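Home | For Families | Kids' Pages | Find Help | Contact
2018-10-18
By Gladys Muli, Riltthorpe Family Health Service

What does it mean when a grown-up is in recovery?

Some adults drink alcohol or use drugs so often that they cannot easily stop. Doctors call this addiction. It is an illness, and children do not cause it.

Recovery is the time when a person is getting better. Some people stay at a treatment center for a while - they sleep there, eat there and talk with counselors every day. Others live at home and go to meetings. 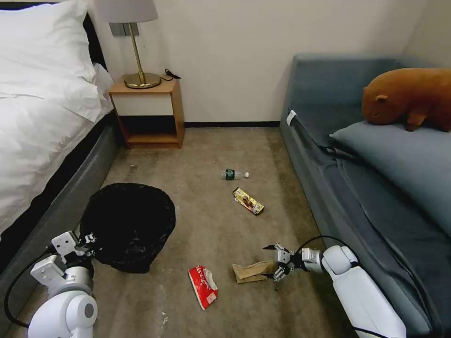 If you miss someone who is away, you may ask an adult about calling or writing a letter.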